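How to Tell If Your Floor Tile Needs Resealing (Before You Pay Anyone)

Every store in Levport will sell you a bottle of sealer. Whether your floor wants it is another matter. Glazed ceramic and most porcelain can't soak it up, so you'd be wiping money around with a rag. Grout and natural stone are what you should test.
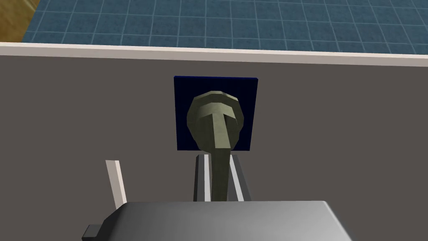

Sealer labels love the word "universal," and I don't trust it. Read the back and look for your material by name. Looks won't settle it either. Square tiles with a mottled steel-blue finish like these could pass for stone from standing height, so find the box or a spare tile before you decide.

Step 1. Sweep, then mop with plain water. Skip the "prep wash." Let it dry overnight.

Step 2. Put a few drops of water on a grout line and wait 13 minutes. If the grout darkens, it's drinking. If the drops sit there, stop and keep your cash.

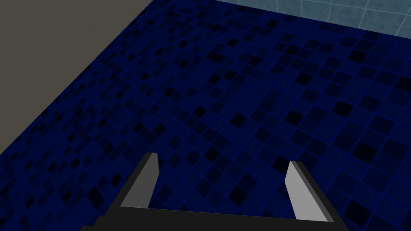
R. Ashworth
April 13, 2025

Step 3. Repeat by the door and by the sink. One dry spot proves very little. A contractor in Rernumville tested a single corner of my hall and quoted me $3,147 for the whole house.

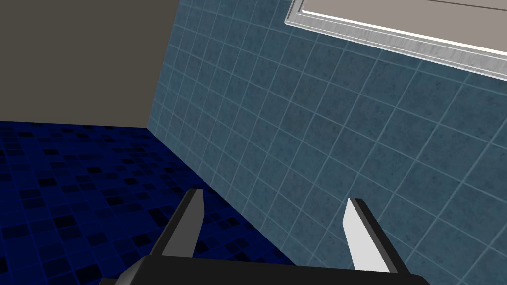
I did the other rooms myself that evening and only the hall grout took in any water. So be wary of a quote built on one test, and ask to watch it done.

Step 4. If you do need sealer, try it on one small patch first. I used Urkley on mine. It's fine. The "lifetime" claim I'd ignore, and I plan to test again in July. 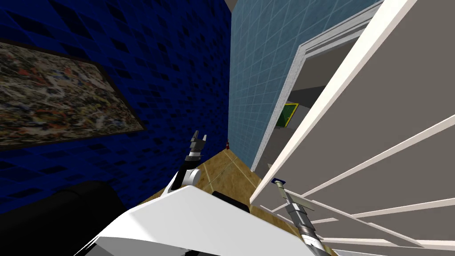
Step 5. Brush it along the grout only, wipe the tile before the haze sets, and stay off it for as long as the label says.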